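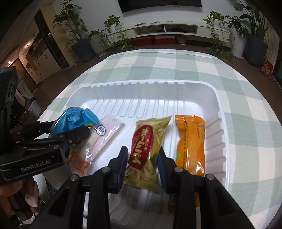
Progress report to the Jivness fund
Household and shop-floor chores program, April

Dear colleagues,

Thank you for your patience with the later date this time. We wanted the snack-tidying work to be far enough along that we could tell you something useful about it, and I think it is now, so most of this report is given over to it. The shop-floor side at Dronton gets a shorter section further down, and the money comes at the end as usual.

You will remember that our last report closed with the question you have been asking us, kindly but firmly, since the start: can a machine do an ordinary chore in an ordinary home yet? Our answer is still "parts of it, on a good day." But the parts are bigger than they were in the fall, and we are a good deal clearer about which ones are missing.

Snack packets

The chore is simple to say. There are packaged snacks and a tray, and the packets need to go into the tray or come out of it. A child of four does this without thinking. For a machine it is a surprisingly rich piece of work, and we are very glad we chose it over the stacking cups we first proposed. Packets wrinkle, they shine, they slide under one another, and the same packet looks quite different from the front and from the back.

We have now recorded 200 demonstrations by hand, all of them with grippers on both sides so that two packets can be handled at once. From these we trained the first version of the controller and gave it 10 fresh trials in our test kitchen in Pirna. It finished 9 of them, and we were delighted, of course! I should add right away that those trials used packets laid well apart. When we let the packets overlap, it finished 70 percent, and nearly all the trouble came from one packet dragging its neighbor along by the crimped end.

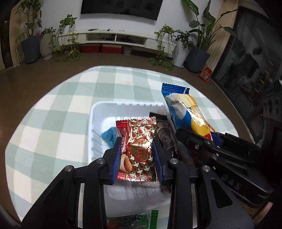 Snack packets held in both grippers over the checkered tablecloth.

Shiny foil remains our biggest headache. A bright reflection across the front of a packet can hide the printing completely, and the controller then reaches for the wrong edge. We have tried dimming the lamps, which helped a little and made everybody grumpy, and we do not want to go further down that road, as people at home will not dim their lamps for a machine. The better way seems to be recording in more rooms and at more times of day — mornings near a window are especially hard, and especially useful.

The shop floor at Dronton

Progress is slower here. El Fassi, our partner for the shelf-filling trials, moved its stockroom in the middle of our visit period, and we lost a good part of our time to boxes and cables. What we did manage was encouraging for light packaged goods and rather discouraging for anything in a net or a soft bag. I would ask you not to read too much into either until we have been back.

Budget and next steps

Spending is in line with the plan, apart from travel to Dronton, where we are slightly over. We would like to cover this from the equipment line and ask for your approval to do so. For the coming period we plan to record in two more homes, to repeat the overlapping-packet trials with the new recordings included, and to return to El Fassi once the stockroom is settled. The full trial sheets will follow separately.

With warm thanks from all of us in Pirna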